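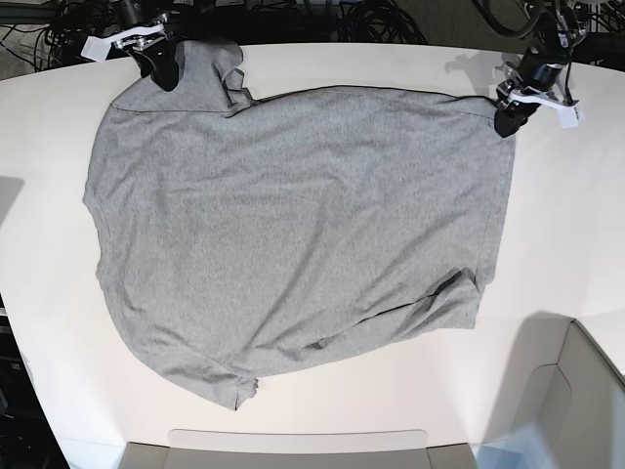
Transferring a Saved Game in Vutgate

Players of Vutgate may move a saved campaign from one console to another. Both consoles must be signed in to the same Grellia account, and the receiving console needs at least 23 GB of free space.

1. From the main menu, open Options and select Save Data.
2. Choose the campaign to be moved. Each account can hold up to 100 saves.

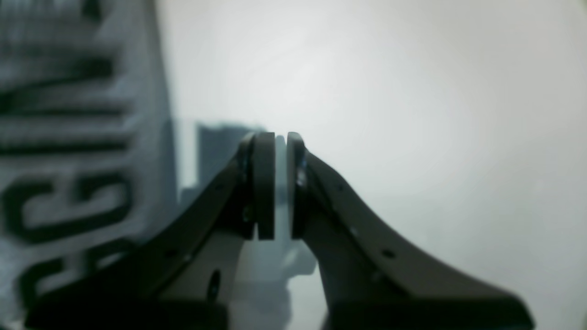 3. Select Upload and wait for the progress bar to close. Do not turn off the console during this step.
4. On the second console, open the same menu and select Download.

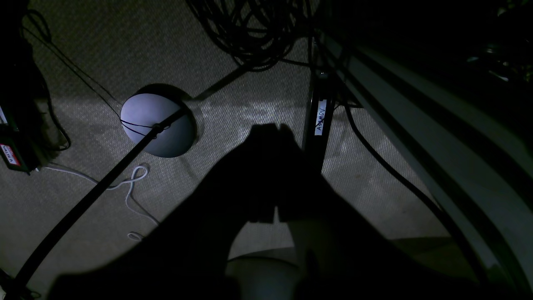

Are items bought in the Biltow market included in the transfer?

Items and coins move with the campaign, up to a limit of 1000 coins. Any amount over the limit stays on the first console.

5. Load the campaign and confirm that the chapter number is correct.
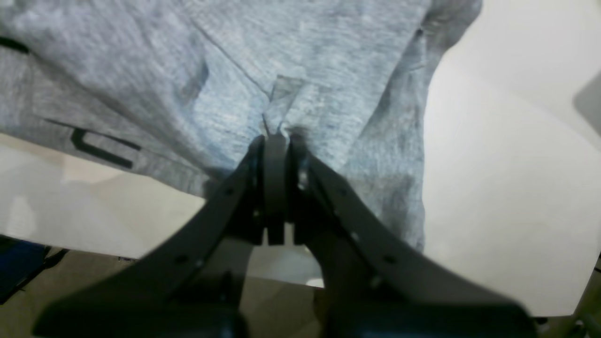 6. Delete the old save if it is no longer needed - deleted saves cannot be restored. Campaigns started in the Cirillo expansion require that expansion on both consoles.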